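Print this page
E-mail this page

Comparing Two-Finger Grippers and Jointed Hands for Handling Thin Plastic Film

Final project report, April 2025
Florencia Gallardo, Wen-hsiung Liao and Kidus Tilahun
Project supervisor: Cirilo Medrano

1. Purpose

The project set out to compare two types of end tool on the same pair of robot arms. The first was a plain two-finger gripper with flat rubber pads. The second was a jointed hand with humanlike fingers. Both were tried on light, soft items that change shape when they are held, as these had given the previous year's group the most difficulty.

The arms, mountings and control software were left unchanged throughout, so that any difference in the results could be put down to the tools. The budget for the year was limited and the group was not able to buy a third tool, although one had been included in the original proposal.

2. Method

Each tool completed 50 trials. A trial consisted of taking hold of an air-filled plastic bag with both arms, lifting it clear of the table and setting it down again. A trial was recorded as a failure if the bag slipped, was punctured or lost its air. The operator guided the arms by hand controller and was allowed one practice attempt at the start of each session.

Joint positions and finger currents were logged during every trial. The logs were held on the Rivham server and checked by Wen-hsiung Liao before any were discarded. Black cloth was hung behind the table after early tests in which the depth camera confused the film with the wall. 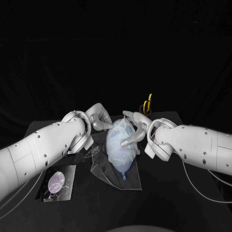 Department of Mechanical and Control Engineering - Handling and Gripping Group

With the jointed hands, the bag was held from both sides near the top, and the fingers could be laid across the film as well as closed on its edge. The pressure of a single finger was enough to dent the surface, and for this reason the closing force was set low and raised in small steps. The two hands work very close together in this grip. The group therefore added a minimum distance between the wrists to the controller settings, which prevented the fingers from touching in later trials.

3. Results

The two-finger gripper completed 31 trials without failure and the jointed hands completed 42. Most failures of the gripper were slips during the lift. The jointed hands slipped less often but took longer to close, and four trials were stopped when a finger motor reached its current limit.

Calibration was also slower for the hands. Kidus Tilahun found that the thumb position had to be reset at the start of every session, while the gripper kept its settings from one session to the next.

4. Limits of the work

Only one size of bag was used. The operator was the same person in all trials and is likely to have improved with practice - the gripper was tested first, and the order should be reversed if the work is repeated. No attempt was made to run either tool without an operator.

5. Recommendations

The group recommends that the jointed hands be kept for film and other soft items, and that the two-finger gripper remain fitted for general teaching use. A script for setting the thumb position should be written before the next group begins in June. Maximiliano Iturra has agreed to look after the trial logs until then.

Related reports
Cable Routing on Twin-Arm Work Cells
The Graneron Wrist Camera: First Tests
Hand Controller Delay on the Cloltby Network
Choosing Pad Materials for Two-Finger Grippers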